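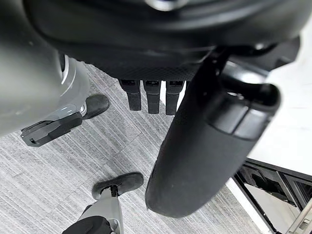 Categoría: Revestimientos textiles para suelos

Moqueta de rayas

La moqueta de rayas es un revestimiento textil de suelo cuyo dibujo se compone de bandas o líneas paralelas de distinto tono, grosor o relieve. Se comercializa en rollo y en loseta, y su uso es frecuente en oficinas, hoteles, salas de espera y centros de enseñanza. Las variantes en gris predominan en los edificios administrativos.

Historia

Los tejidos listados para suelo son anteriores a la moqueta industrial. En los telares manuales, la raya se obtenía alternando hilos de color en la urdimbre, procedimiento que no exigía mecanismos de dibujo. La mecanización del tejido y, más tarde, la difusión del tufting abarataron el producto y permitieron cubrir superficies extensas de pared a pared.

Entre los fabricantes especializados figura la casa Vullier, dedicada en origen a las alfombras de pasillo y escalera. Su serie Horndale, de líneas estrechas sobre fondo neutro, se fabricó primero en rollo y después en loseta. La firma Prakex adquirió los telares de Cunha y mantuvo en esa localidad la producción de bucle.

Fabricación

En el tufting, una fila de agujas inserta el hilo en un soporte primario. La raya puede formarse con hilos teñidos previamente, con diferencias en la altura del bucle o por estampación posterior. El reverso recibe una capa de látex u otro adhesivo y, en las losetas, una base pesada que les da estabilidad dimensional. Las fibras más empleadas son la poliamida, el polipropileno y la lana, sola o en mezcla.

La serie Horndale se ofrece con un peso de pelo de 600 o 700 gramos por metro cuadrado.

Colocación

El sentido de las líneas condiciona el despiece. En el rollo, las uniones se hacen coincidir con el borde de una banda para disimular la junta. En la loseta se distinguen tres disposiciones habituales: continua, a junta trabada y en damero, esta última con giro de noventa grados entre piezas contiguas. Las desviaciones de alineación se perciben más que en los modelos lisos, en especial junto a paredes largas y en corredores.

Mantenimiento

El aspirado se realiza en los dos sentidos del pelo. Las manchas se tratan desde el contorno hacia el centro. En instalaciones de loseta es posible sustituir piezas aisladas, aunque la diferencia de tono con las ya desgastadas puede interrumpir la continuidad del listado.

Véase también

Alfombra
Linóleo
Tufting

Última revisión: 12/10/2019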